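Brorkton reading room, walk-through before handover
Checked by Rahel Fuchs and Ho-yin Yu, January 12, 2020

Entry doors and closers: OK. The left leaf used to slam and now settles nicely. Thank you to whoever spent the time on it!

Handrail, main stair: OK. Firm all the way up, and lovely to the touch now that the second coat of oil is on.

Stair nosings: FIX. Tread 7 has a lifted edge on the wall side, small but right where a heel would catch it, so please get to this one before the furniture comes in.

Exit signs: OK, all lit on battery test.

Salvaged ceiling beams: OK with a note. Ilaria Pace went up the ladder herself and was happy with the brackets, though she would like the paperwork for the 18 newer ones (we have only the old set, I'm afraid).

Tall shelving: FIX. Wall anchors are in, but the unit by the window still rocks a little when you lean on it.

Floor outlets: NOT CHECKED. Covers were taped over and we didn't like to disturb them.

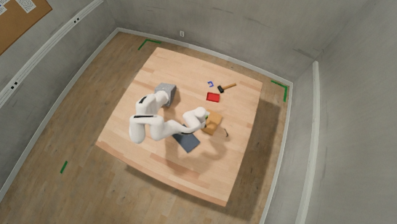 Interiors / Checklists

Still open for Nektarios Panagiotou: the tread, the window shelving and the outlets. Hui-mei Yen has the keys and is glad to let you in early, just give her a call the evening before. Please initial each item on the paper copy too, job no. 2794.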